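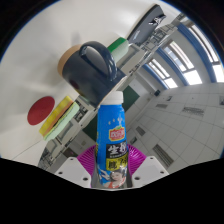 Blue bottle with Chinese writing, can anyone tell me what's in it?

Posted in Kitchen & Pantry — 15/02/2024

MossyKettle

Hello all, hoping someone can help with a bit of a puzzle. We've taken over a rented flat in Stostthorpe and the last people left half a cupboard of sauces and bits behind. Most of it I've worked out by sniffing (not recommended with the chilli oil!) but there's one I'm stuck on. It's a blue plastic bottle with a white screw cap. Red logo with white Chinese characters on it, then big white brushy characters on a black panel, then a yellow panel with bold black ones. There's a picture of a dark-haired woman in a red-orange top near the bottom, and a white splash next to her.

I can read precisely one character, which is 生, and only because my sister did a term of Mandarin and it was on a flashcard. I tried one of those translation apps but it kept giving me "raw" and then "life" and then giving up. The label wraps round so you never get a whole word in one go.

I don't want to chuck it if it's good stuff, we cook a lot and I hate waste. But I also don't want to put something odd in a stir fry. Is it soy sauce? Milk drink? I've had the navy mug out ready to pour a bit and look at the colour but I've not been brave enough to open it yet.

Also, where would the date be on something like this?

TrostoRegular

Ooh, I like these. 生 on its own won't get you far I'm afraid, it turns up all over the place. 生抽 is light soy sauce, 花生 is peanut (so peanut milk, peanut oil, all sorts), 生姜 is ginger. You need the character straight after it. Turn the bottle slowly and copy the next one down on paper, even badly, then draw it with your finger into a dictionary app. Drawing works miles better than the camera on a curved label, I find, as the shine puts the camera off.

Then do the same with the small line of writing under the big characters. That's often where a packet says plainly what sort of thing it is.

For the ingredients list look for 配料, it's normally on the back in tiny print. If the first one is 水 that's just water, so carry on to the second and third. The date can be on the cap, the neck or the base. It's usually year first, then month, then day, and very often it's the date it was MADE. You want 保质期 as well, which is how long it keeps. I once threw out a perfectly good jar of bean paste from the shop on Masson Road over that — still cross about it.

Take it in to Trosto if you're near one, the one by the station has a whole aisle and the staff will read it for you in two seconds.

zumia_lane_dave

Splash on the label makes me think drink. Could be wrong. We had something in a blue bottle on holiday one July and it was sort of yoghurty. I'd just bin it, a new bottle of soy is hardly going to break the bank.

MossyKettle

Thank you both! Didn't know about the made-on date, that would have caught me out completely. I'll have a go at copying the characters tonight when the light's off the worktop, and if I get nowhere it's coming to Trosto with me in a carrier bag. Dave, I'm not binning it yet, but I do take the point about the splash. Cap is staying on till I know.

TrostoRegular

Good plan. Post the second character if you can draw it, even a wonky one, and I'll have a look.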